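Section 4. Setting Up the Phone Desk for Your Pledge Night

This section covers the call desk in Zornia, from first login to the moment a live broadcast sends your number out to a great many people holding a phone and a drink. It assumes you have finished Section 3 and that your event already has a name, a date and at least one performer who has answered your emails.

Note: Zornia runs the phones. Your stream, your lights and your singer's monitor mix are handled elsewhere, and we can't help with any of them, least of all the last.

4.1 Create the desk

1. Sign in and open Events. Choose your benefit from the list.

2. Select Phone Desk, then New. Give the desk a short name. Callers don't see it, but every person on shift will, for hours.

3. Enter the broadcast start and end times. Add 30 minutes to the end. Headliners have been known to find a second encore in themselves.

4. Set the number of lines. The standard plan allows 136. If you have fewer people than lines, enter the number of people. A line with no one behind it rings in a very sad way.

5. Press Save. The desk status changes to Resting.

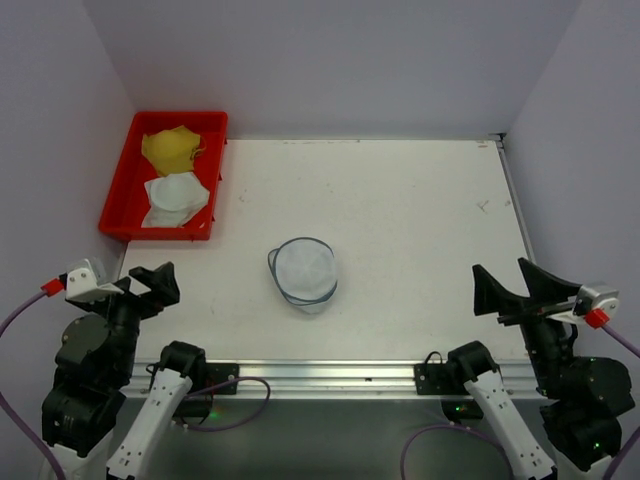 4.2 Add your celebrity answerers

Famous guests who answer phones get their own line type, called a Picard line after the hotel ballroom where we first learned we needed one. Calls to a Picard line last much longer than ordinary calls and produce, on average, a good deal more shrieking.

1. Open Lines and pick the ones you want. Two is plenty for a small show.

2. Change the type from Standard to Picard.

3. Set a call limit. The default is 2 minutes. At the limit, the caller hears a polite chime and is moved to a regular operator to give payment details.

4. Enter the guest's stage time under Blackout. Zornia closes the line ten minutes earlier. Do not skip this step. A singer who is mid-pledge with a grandmother from Ohio will not hang up on her, and you wouldn't want to be seen asking.

Caution: Never let a guest take card numbers. Picard lines hide the payment screen, but they can't stop someone with a pen and good intentions.

Caution: Don't announce on air which guest is on which line. Callers will hang up and redial until they get the one they want, and your queue will fall over.

4.3 Load the script

1. Go to Script and choose a template. Drimia is the short one. Asitside is the long one, with room for sponsor messages.

2. Replace every phrase in square brackets. Operators under pressure read exactly what is on the screen, including "thank you for supporting [CAUSE]."

3. Read it aloud once at normal speed. If it takes longer than a chorus, cut it.

4. Press Publish. Scripts published after the show begins reach operators on their next call.

Note: The script box holds 2,000 characters. Whoever is writing your sponsor messages will want more. They can't have more.

4.4 Test with real callers

1. Set the desk to Rehearsal. Pledges made in this mode are marked as tests and no cards are charged.

2. Have several people call at once from different phones. Ask one of them to mumble.

3. Pledge an odd amount, such as $1,522, and check that it reaches the on-screen total. Round numbers hide mistakes.

4. Clear the test pledges before you go live. Press Reset Total, then confirm. The total should read zero. If it doesn't, log out, log in and look again before calling us.
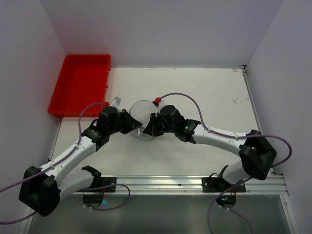 Diễm Từ adds that you should do the reset with the stage manager standing next to you, having once opened a charity concert with a rehearsal total already glowing over the band. The audience applauded it, she says, and taking it down afterward was the longest four bars of her life.

5. Switch the desk from Rehearsal to Ready. It goes live by itself at the broadcast start time.

If the desk stays on Resting, check that at least one operator is signed in and that the start time is set to the right time zone.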